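I want to write some posts on a home renovation program I follow since last winter. It is called Dogar House Rescue and I think few people in this country know it.

The idea is simple. One family firm, Wallance, buys old railway houses near Mistimstead and repairs them, one house in each season. Not one house in each episode! This is the reason I like it.

In season one the full budget for the roof was 2,172 dollars. They show every receipt on the screen. You see the price of the nails, the price of the lunch, everything.

The second house is in Geltitz, beside the old freight line. It had no floor in the kitchen when they bought it. Two whole episodes are only about the floor, and I watched both of them twice.

What I like less: the music. It is too loud when people are talking, and English is not my first language, so I must use the subtitles. The subtitles are good, I have to say. Even the names of the tools are correct.

Another thing. The presenter never says "dream home." I listened for it during the whole first season. He says "dry home" and "warm home."

For the Geltitz stairs they needed 75 steps of old oak from a closed school. The seller wanted to give them only together with the doors, so now they have also the doors. In episode six they are still discussing where to put them.

The new season starts in December, with a bigger house and a longer schedule. I read that 427 families applied to have their house chosen, and this time the owners will stay and work with the crew.
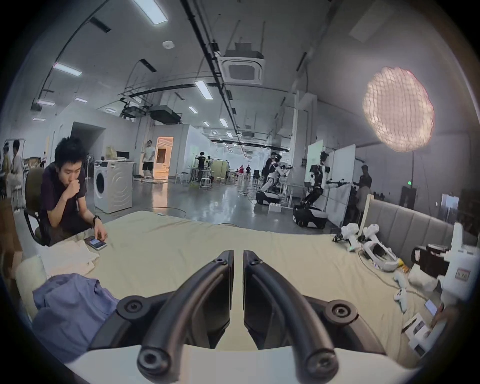 Mistimstead Mike answered me that the first season is better, and that the Geltitz house gets too many episodes for a building with four rooms. I understand this opinion, but the four rooms had four different kinds of damp.

He also asked where to watch it. I have it from the channel's own site, with the free account. The older episodes stay there until the new season begins.

If you have time only for one, take episode three, with the chimney. The first ten minutes are slow, please continue after them.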